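Notebook, bat and ball bench
17 Sep 2022

Picked up the seam wear job again after leaving it alone since June. Clikelden want to know before their next order whether the Ravia balls go soft earlier than the Vorkenura ones, or whether their bowlers are just complaining. Azra has the club's letter. It says the Ravia "stops doing anything" by the middle of an innings and that the keeper's hands hurt less, for what that is worth.

Started with the drop rig. Two balls of each make, all from unopened boxes, weighed first and left on the rack overnight. Steel plate on the floor slab, same spot as last time (chalk cross has gone, I measured it again from the door post and marked it with paint). Drop height 235 cm to the underside of the ball. I read rebound off the wall scale and Milovan wrote it down.

First Ravia ball was fine. Second one kept kicking sideways off the seam and we threw out more readings than I like. Tried it seam up and seam across. Seam across is steadier but less like play, so I have logged both and marked which is which in the margin. Don't average them together.

Stopped for lunch with the Vorkenura pair still to do.

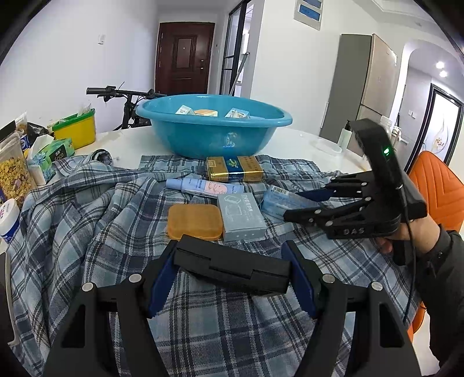 Round table, with the shirt spread out.

Afternoon. Vorkenura pair dropped without trouble. Rebound a touch lower than Ravia when new, which is the reverse of what the letter would lead you to expect. It may mean nothing until they have been hit.

Moved on to the hitting machine. The plan was 500 strikes per ball on the old Đorđević bat, stopping partway to put each ball back on the drop rig. Got through the first Ravia ball and most of the second before the feed arm began to stick. The pivot pin has a groove worn in it that catches a fingernail. Took it out, dressed it with fine paper, greased it and put it back. It ran after that but I don't trust it. Nikola is turning a new pin. Nothing goes on the machine until it is fitted, please, even for a quick go.

What we have so far on the hit ball:

Rebound is down, clearly, and most of the drop came early. After the first stop it hardly moved.

Seam is flattened on one side. Caliper readings are in the back of the book. I took them at the quarter points and Milovan repeated them without looking at mine. We agree except at one point, where there is a lifted stitch and it depends how hard you close the jaws. Use mine there for now and note it.

Shape still passes through the large ring gauge. It sticks in the small ring one way round, as it should.

The lacquer has gone from the struck face. I had expected more cracking.

The bat has a soft patch low on the toe side that was not there in June. If the bat is getting softer then the later balls get an easier time of it than the early ones, and the whole comparison leans toward whichever make goes second. Two ways out: swap makes after every stop, or face the bat with the rubber sheet we used for the hockey balls. I would sooner swap. The rubber gives tidy numbers that have little to do with cricket.
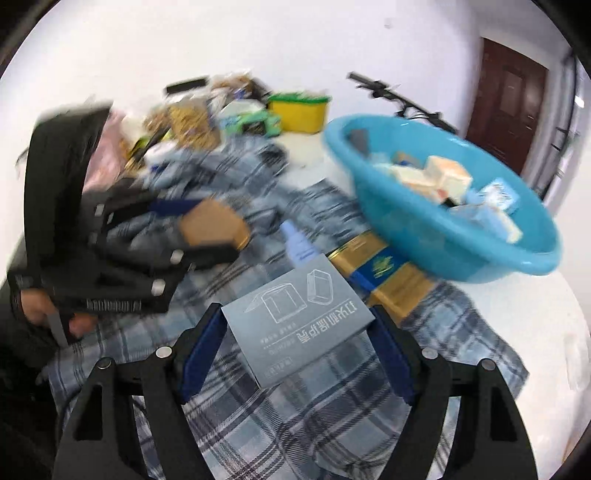

Brynhildur Zoëga read the above and says swapping is right but doesn't go far enough, and that the order of the swaps should be drawn from a hat so the bat's wear is spread across both makes. She also wants one ball of each kept off the machine altogether and only dropped, so we know what the plate is doing to them by itself. Agreed on both. That means opening another box of each, and there are 17 Vorkenura left on the shelf, so no problem on that side. Ravia stock I have yet to check.

She asked too about damp. We had over a week of rain before this and the rack is against the outside wall. I have moved it next to the lathe and put the humidity dial on top. Reading to go on every page from now on, top right corner.

To do:

New pivot pin – Nikola

Ask Clikelden how many overs the balls had done when the bowlers complained, and on what sort of pitch – Azra

Check Ravia stock and set aside the drop-only balls – me

Boris Nedeljković has the spare wall scale at home and is bringing it back. Compare it against ours before we use either for the next run. Ours has been knocked at the bottom end and I am not sure the zero is still on the plate.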